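Dellotau Housing Association
Vacancies and opportunities

Allotments and Green Spaces Officer (part time, permanent)

Reference: 1741
Based at: Mirkutby, with regular travel to Irkton
Hours: 21 per week, worked over three or four days
Reports to: Head of Neighbourhood Services
Closing time: noon on the last Thursday in September

About the Association

Dellotau Housing Association provides homes for rent and shared ownership in Mirkutby, Irkton and the villages between them. Alongside its homes the Association owns and manages 273 allotment plots on six sites, four of which are in Mirkutby itself. The sites vary a good deal in age and condition. The oldest were laid out with the first houses and retain their original paths and hedges. The newest, at the eastern end of Irkton, was opened to tenants last spring and still has plots to be let.

Responsibility for the plots has until now been shared between the estates team and the lettings team. Following a review, the Board has agreed that the work should be brought together in a single post. The person appointed will be the first to hold it and will be expected to settle many of its working arrangements.

Purpose of the post

The Allotments and Green Spaces Officer will manage the letting, inspection and upkeep of all six sites, act as the main point of contact for plot holders, and advise the Association on the planting and care of its smaller shared gardens.

Main duties

To maintain the waiting list for each site and to offer vacant plots in the order in which applications were received.

To prepare tenancy agreements for new plot holders, show them their plots and explain the rules on sheds, bonfires, hosepipes and the keeping of hens.

To inspect every plot in spring and again in late summer, to keep a written record of its condition, and to write to plot holders where cultivation has fallen below the required standard.

To collect annual rents with the support of the Finance team, and to agree payment by instalments where a plot holder requests it.

To arrange repairs to gates, fences, water troughs and standpipes, including the draining down of the water supply before winter.

To deal with disputes between neighbouring plot holders fairly and at an early stage. Most concern boundaries, overhanging trees and shared paths.

To attend the site meetings held each quarter. These take place in the evening, normally at 7 pm, and time off in lieu is given.

To draw up a yearly plan for the hedges and fruit trees on each site, with cutting timed to avoid the nesting season.

To manage a small annual budget and report on spending to the Head of Neighbourhood Services.

To carry out other duties in keeping with the grade of the post.

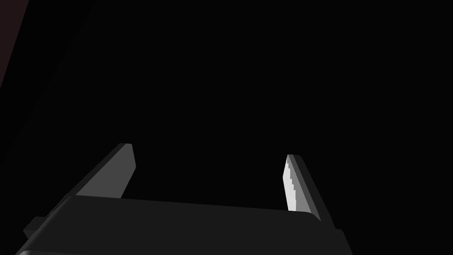
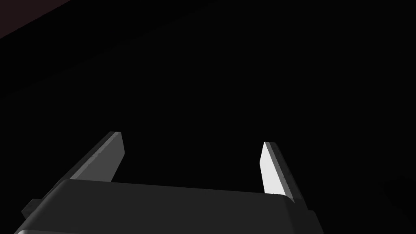
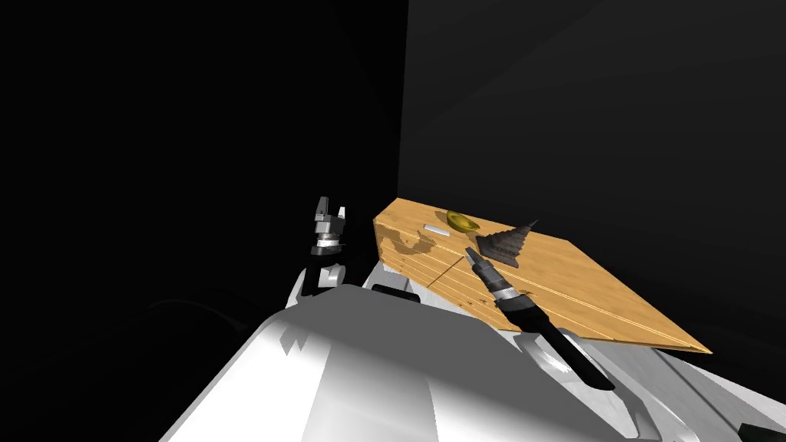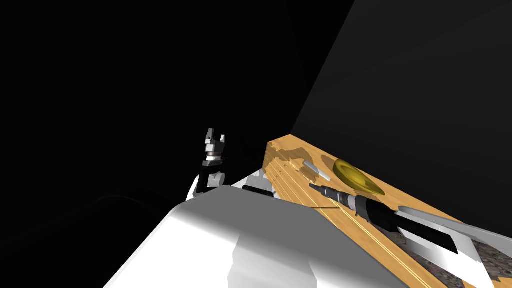

Computer-rendered views: robot grippers against dark backgrounds.

The person we are seeking

Applicants must be able to show the following.

Experience of managing allotments, parks, school grounds or similar land, whether in paid employment or otherwise.

A sound working knowledge of vegetable and fruit growing, soil care and the control of common weeds, including bindweed and mare's tail.

The ability to write clear letters and to keep accurate records.

A calm and courteous manner in dealing with the public, including on occasions when the news to be given is unwelcome.

A full driving licence, or the means to travel between sites with light equipment.

It would be an advantage to have a recognised qualification in horticulture, experience of handling a budget, or some knowledge of the law relating to allotments. Applicants without these will be given full consideration - training can be provided in all three.

Terms of appointment

The post is permanent, subject to a probationary period of six months. It is paid on Grade 4 of the Association's salary scale, reduced in proportion to the hours worked. The full scale is set out in the application pack.

Annual leave is 26 days plus public holidays, reduced in the same proportion. Leave is not normally granted during the two inspection periods.

The Association operates a pension scheme which the successful applicant may join from the first day of employment. Waterproof clothing, boots and a mobile telephone are provided. A pool car may be booked for journeys to Irkton; those using their own vehicle will be paid mileage at the current rate.

The post holder will have a desk at the Mirkutby office but should expect to spend more than half of the working week out of doors, in all seasons. Several of the sites have uneven ground and one is reached by a flight of steps. Applicants who would need adjustments in order to carry out the work are encouraged to discuss these with us before applying or at any later stage. Such discussions form no part of the selection process.

Appointment is subject to two satisfactory references and proof of the right to work in the United Kingdom.

How to apply

Application packs may be collected from the reception desk at the Mirkutby office or requested by post or telephone. Please quote reference 1741 in all correspondence. Large print copies are available.

Completed forms should be accompanied by a statement of no more than two sides explaining how the applicant meets the requirements listed above. A curriculum vitae will not be accepted in place of the form.

Forms received after the closing time will not be considered. Applicants sending their form by post are advised to obtain proof of posting.

Selection

Shortlisted applicants will be invited to spend a morning with us in October. The morning will begin with a walk round the Tsuji Lane site, during which each applicant will be asked to comment on the condition of three plots. A short written exercise and a formal interview will follow at the office. Sensible footwear is recommended - the lower path at Tsuji Lane is often muddy by that time of year.

Travelling expenses within the county will be repaid on production of receipts. All shortlisted applicants will be told the outcome in writing, and those who are not appointed may ask for comments on their interview.

Plot holders and tenants of the Association are welcome to apply. A plot holder who is appointed may keep an existing plot, which will be inspected by another member of staff.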